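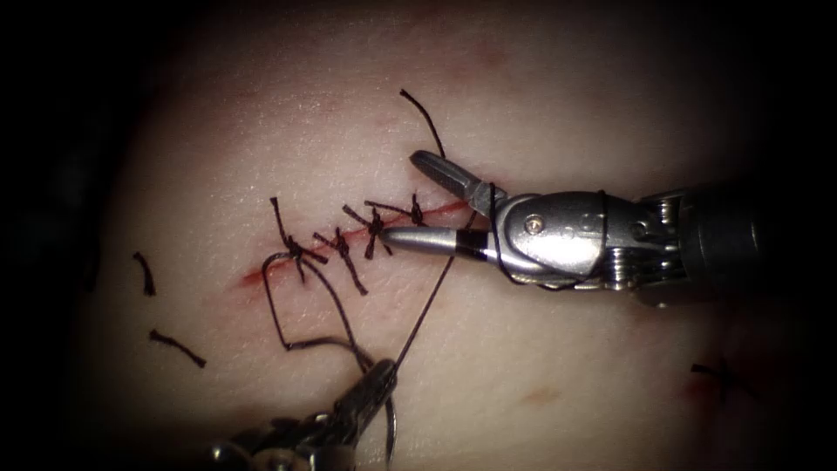

3. Knot size and tail length along a closed cut

The order in which knots are placed along a cut leaves traces that can still be read when the closure is nearly finished. We looked at short straight cuts in suturing pads, closed with interrupted stitches in a single row, and asked whether the first knot in a row differs from those tied after it. The pads gave way under the thread much as soft tissue does, and this made the position of each knot easy to follow against the line of the cut. In the closure in Figure 3, four knots of dark thread are spaced evenly along the thin red line, and the one at the lower left is both the largest and the most tangled, with stiff tails standing up above the wound and down below it. The third knot in the same row is compact and its tails are short. This difference between an early knot and a later one, found within a single row and with the same kind of thread, is the subject of this section.

Benedek Vida, Agnes MacLeish and Syahrul Manurung
September

3.1 Materials and layout

All closures were made on Altden practice pads, which are sold as flat sheets with a soft upper layer. Each pad carried five cuts and each cut was closed with four knots. With 40 pads in the study this gave 800 knots in all. Cuts were kept well clear of the pad edges, where the upper layer tends to lift when pulled. The pads were stored flat in their wrappers until needed, and any pad with a visible dent or a lifted corner was replaced before cutting.

The thread was a dark braided type from Groltidach, chosen so that the tails could be told apart from the pad surface in overhead pictures. Lighter thread had been used in our pilot work and was given up early. On a pale pad the tails of a light thread run together with the surface highlights, and in many of the pilot pictures we could not say where a tail ended. Dark thread brought a smaller problem of its own. Where a tail lies over another tail, or over the body of a knot, the two merge into one dark patch and have to be separated by following each strand back from its free end.

Knots were numbered in the order they were tied, beginning from one end of the cut. We did not allow a row to be started from the middle. Starting from the middle is common in practice, especially on longer wounds where the edges need to be matched up before the rest is closed, but it would have mixed the effect of order with the effect of position. Section 5 returns to this point.

3.2 What was scored

Two of us (Vida and Manurung) scored each knot separately from an overhead picture. The size of the knot body was rated as compact, medium or bulky. Tail length was measured from the edge of the knot body to the free end, along the strand where it curved. Tail direction was recorded as one of eight headings relative to the cut, with the first knot always placed at the left. A further yes-or-no item noted whether either tail lay across the cut.

The last item was added after the pilot. A tail that lies across the cut hides part of the line, and a reader checking whether the edges meet has to guess at what is under it. It may also be caught by the next stitch. We saw both in the pilot pictures and thought the item worth keeping, although it says nothing about how well the knot itself holds.

The target length for a trimmed tail was 6 mm. Tails were to be trimmed before the next stitch was placed. Because tails that point straight up from the pad look shorter from above than they are, any tail that rose clearly off the surface was marked as raised and left out of the length results. It was kept for the other items. A good number of first knots were affected by this rule, as stiff upright tails were more common there than anywhere else in the row.

Of the knots tied, 666 could be scored on every item. The remainder had at least one raised tail, or were partly hidden by thread from a neighboring stitch, or had come loose before the picture was taken. Loose knots were few and were found on cuts one and five of the pad more than on the others. We have no firm explanation for that. The outer cuts are closer to the clips that hold the pad, and the upper layer may be under a slightly different pull there.

Where the two scorers disagreed on body size, Agnes MacLeish looked at the picture without knowing either score and made the final call. Most disagreements were between medium and bulky. The scorers seldom disagreed over which knots were compact.

3.3 Results by position in the row

First knots were rated bulky more often than knots at any other position. The drop came early: second knots were already closer to third knots than to first knots, and third and fourth knots could hardly be told apart by their scores. The same pattern held when the results were split by pad, with the exception of a small group of pads in which the fourth knot was also rated large. On those pads the last stitch had been placed very close to the end of the cut, where the edges are already held together by the uncut material beyond them. A stitch there has little to pull against, and several of the knots had been given an extra throw.

Tail length followed body size only loosely. Long tails were most common on first knots, but some compact knots also had long tails, and a few bulky knots had been trimmed very short. We take this to mean that the two have different causes. The body of the knot depends on how the throws were laid down and tightened. Tail length depends on the trimming, and a person who trims carelessly can do so on a tidy knot as easily as on an untidy one.

Tail direction showed no strong preference for the row as a whole. Tails that crossed the cut were most frequent at the second position. One likely reason is the crowding produced by a large first knot beside it, as the upright tails of the first knot leave less clear space on that side. The second knot in Figure 3 has both tails splayed down and to the right across the cut, and we met similar cases on many pads, including some where the first knot was small. Crowding can therefore be only part of the answer.

Spacing between knots was even in most rows. Uneven rows tended to be uneven at the far end, with the last gap either too wide or too narrow. This is what one would expect if spacing is judged from one stitch to the next without marking the whole cut beforehand. No marks were allowed on the pads.

3.4 Surface color near the cut

The cuts were lined with a red dye so that gaps in the closure would show. On some pads the dye spread slightly into the surrounding surface and gave it a pink tint. We had planned to use the width of the red line as a measure of how well the edges met, but the tint made the border hard to place on the affected pads, and the measure was dropped. A reader could still say whether a line was narrow or wide. Saying how narrow, to a fraction of a millimeter, was beyond what the pictures allowed. A dye that stays put would solve this, and Nikola Kurek has since tested one made by Mahrous on spare pads with good results. Those tests are not included here.

3.5 Remarks on the first knot

It is tempting to put the bulky first knot down to a slow start, with the hands settling into the task as the row goes on. The results fit that reading, though they do not settle it. Each pad had five cuts closed one after another, and if settling in were the whole story, the first knot on the fifth cut should look much like any later knot. It did not. First knots on later cuts were somewhat smaller than the very first knot on the pad, but they were still larger than the second and third knots in their own rows.

We think the state of the cut matters as well. When the first stitch is placed, both edges are free over their full length and spring back from the thread. An extra throw is often added to keep the knot from slipping while it is tightened. By the third stitch the edges are already held close together nearby, and a plain knot sits down without trouble. A direct test would be to hold the edges together with a clip while the first knot is tied and then remove it. Levente Szekeres has proposed a layout for such a test using the same pads, with the clip placed beside the cut so that it does not cover the knot.

For teaching, the practical point is a small one. A learner whose first knot is bulky and whose later knots are compact is showing the usual pattern, and scoring the whole row by its worst knot will hide what has been learned by the end of it. We suggest that the first knot be scored by itself and that the remaining knots be scored together. Tails lying across the cut should be noted separately, wherever in the row they occur.

Related items
Thread color and the legibility of overhead wound pictures
Comparing braided and single-strand thread on soft pads
Sirkix scoring sheet for interrupted stitches: a short user report
Edge clips and early knots: notes toward a test layout
Stitch spacing without skin marks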